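Skidar drawer-bench: equipment planning data

README, maintained by Solomiia Symonenko and Darius Rusu

Purpose

This directory holds the simulated episodes and cost sheets used to plan the purchase of one tabletop arm cell for the Lunditport lab. The simulation work was done ahead of tender so that reach, table depth and fixture size could be settled before any capital was committed. Labour is costed separately in labour.csv.

Contents

episodes/ contains 660 simulated runs of drawer and small-object tasks. Of these, 382 use the cabinet layout and the remainder use a bare table.
layouts/ contains table, cabinet and arm mount positions, in metres.
costs/ contains quotes, freight estimates and spares, in Canadian dollars before tax.

Cabinet layout

The arm is mounted beyond the far side of the table and the cabinet sits to the right, with its drawers opening to the left. Clearance has to be budgeted for the extended drawer as well as the cabinet body. A table sized to the closed cabinet will be too narrow.

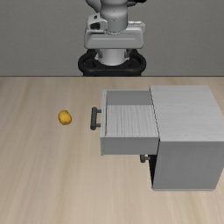
Cabinet layout, simulated render. Upper drawer open, fruit on the table to the left of the handle.

Cost sheet notes

Quotes from Sarantis and Wovura are entered as received. The Sarantis quote includes the mounting base; the Wovura quote does not, and Marek Vaněk has added it as a separate line. Grippers are listed under tooling with a placeholder price. Do not total the tooling column until that line is replaced.

Installation is budgeted at 80 hours and commissioning at 164. Both figures assume the existing electrical service is adequate. Arsen Yurchenko is checking the panel.

Known limitations

Drawer friction is a single fixed value in all runs. Cycle times are simulated and should not be used to justify a second cell. Freight was last updated in March.

Changes to costs/ go through Miroslava Levchenko.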